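Anyone else's job switching over to sim rehearsal before the arm goes live?

Posted by nightstock_ren

I do evenings at a display and fixtures warehouse. Since June they have us on Clisetti, so every move gets run in the simulator first, then the real arm does it. Before, you just picked the stuff and went home. Now I sit at a screen and tag runs good or bad, 100 a shift. Door run from Monday below, gripper open, nothing in it.

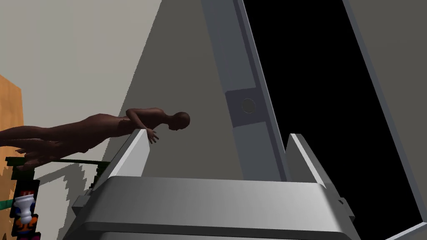 Dewanti Pattinasarany: Are they paying you the picker rate for that or the operator rate? Ask before you do anything else.

Picker rate. Thats sort of my question. Is tagging a different job? Lead says its "the same duties with a chair". Three of us used to pick, 2 now tag, one got moved to returns and hates it.

Wendell Kapoor

Different job, yes. We went thru this with Kwak. Get your duties in writing, even an email. Ask for:
- who signs off when a run is tagged wrong
- training hours, paid
- whether you can go back to the floor

At our place the tag count became the target within weeks. Log was at 1,239 before anyone asked if the tags were any good. Mine weren't, by the end of a shift. You get tired different than on the floor, its all eyes. Same kind of view over and over, wall, window, fingers open.
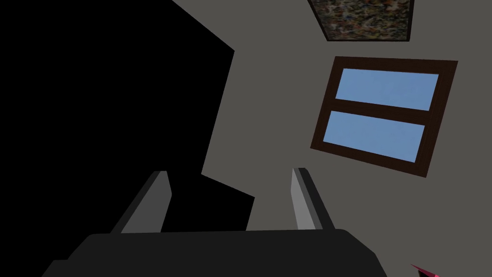

So push for breaks too, we got ten minutes an hour but only after two people complained. And keep your lift cert current, they let mine lapse and I had to redo the whole thing.

Dewanti Pattinasarany

Agree w/ Wendell on the email. Pay first tho. Our site got operator rate backdated to the day the software went in, took one grievance form. Dont sign a new job description till the number is on it.

boxcutter88

we use Enditz, its fine. just tag em and go home lol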